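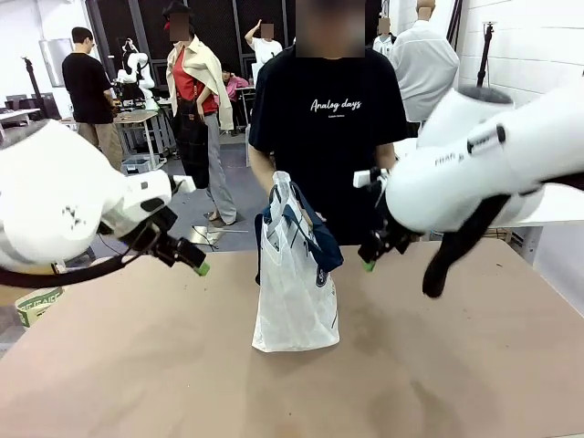 Naralell notebook, bench side
Bags and handles, October, second sheet
Start 9.40

Carrying on from the first sheet. The new bags from Furkley came in, batch 1031, same body as before and the handle changed. The old batch is in the tray under the window and should stay there until we've written it up. Please don't mix the two. They look alike when folded.

Aim for the morning was to settle three things: whether the bag stands up by itself when part filled, whether the handles stay where you leave them, and what the top edge does after it has been opened and shut a good many times. The afternoon was meant for Ayele's liners but I didn't get to those.

Filling. Used the 184 g portions weighed out last time. One portion in the bottom does very little, the base doesn't spread and the bag leans over as soon as you let go. It needs more than that before the corners push out. Two portions and it stands if you've squared the base first with the flat of your hand. Squaring it first made more difference than the amount of filling, and I should have been doing it from the beginning. The figures on the first sheet for standing time were taken without squaring, so treat them as a separate set.

Handles. With both held straight up the mouth opens well and stays open for as long as you hold it. Let one go and that side folds in over the opening. The fabric is heavier than the plastic it's fixed to and it goes whichever way it was last creased. I tried pressing the crease the other way, which helped for a while, then it went back. Leaving a bag hanging from the peg overnight might take the crease out. Put two up on the pegs by the door before I left, marked with tape. Leave them be.

10.30. Swapped over so that someone else did the opening while I timed it. Times were shorter than mine by a good margin. Different grip: they take the handles low down, near where they join the bag, and I take them at the top of the loop. Low down is better. Write the method up that way and redo my set.

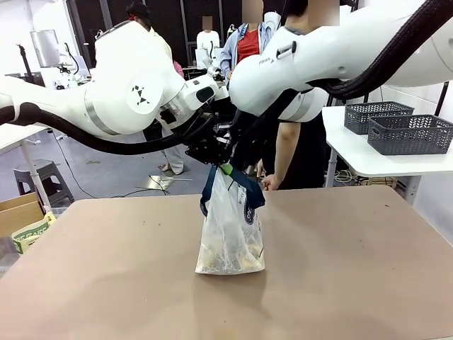 Navy strap held up, bag on the big table.

Lifting by one strap only. This is the one people will do in practice, whatever we put in the instructions. The bag closes on itself and the filling goes down into the lower part, which is fine, but the mouth twists and then you need a second hand to find the other strap. Not a fault as such. I'd still like Furkley to look at making the loops a touch longer.

Load on the handles. Hung a bag from the rail with 1890 g in it and left it through the tea break. No tearing at the joins. Some whitening in the plastic beside one of them, on the side where the strap had been sitting crooked. Straightened it, hung it again, no change by noon. Kept that bag, it's in the envelope at the back of this book. I haven't taken it any heavier and don't want to until we know what the old batch does at the same weight, done on the same rail.

Noise. Not on the list, but the thin bags crackle badly when you gather them in and it carries right across the room. Worth knowing if these end up at the counter at Rakent.

Printing. Rubbed the print on a spare with a dry cloth, then a damp one. Nothing came off on either. Did not try anything stronger.

11.50. Stopped for lunch and to clear up.

Table. The top wants doing. There are marks on it that have been there for months and I can't say what any of them are from. Warm water and a soft cloth shifted a little of the surface dirt and left the rest as it was. I don't want to sand it while bags are being laid on it, the dust would get into everything and stick to the plastic. Covering it with paper was suggested. Tried it on one end — paper slides, bag slides with it, standing times no good. Took it off again.

For now: wipe down before each set, dry it properly, bags laid in the middle and away from the worst patches.

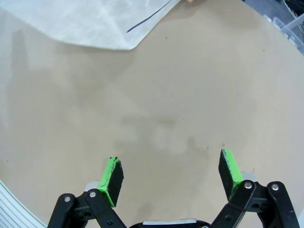
A pencil note was added further down the sheet, unsigned: leave the marks alone and put a thin rubber mat down, there's a roll of it in the store, and it would stop the bags creeping when you square the base. Whoever wrote it also wants to know if the standing times on sheet one were taken at this table or the narrow one by the sink.

Reply to the above. They were taken here. The mat is a fair idea but it changes the surface, so the times would have to be done again from the start. I'll run a short set with and without and see how far apart they are. If it's small we go with the mat.

2.15. Back for an hour. Repeated the opening test with the low grip, both handles, base squared. Much steadier than this morning. Results are in the table at the back, page marked with a paper clip.

To do
Old batch on the rail, same weight
Take down the two taped bags and check the crease
Mat, short set
Ask Furkley about loop length
Ayele liners, not started
More tape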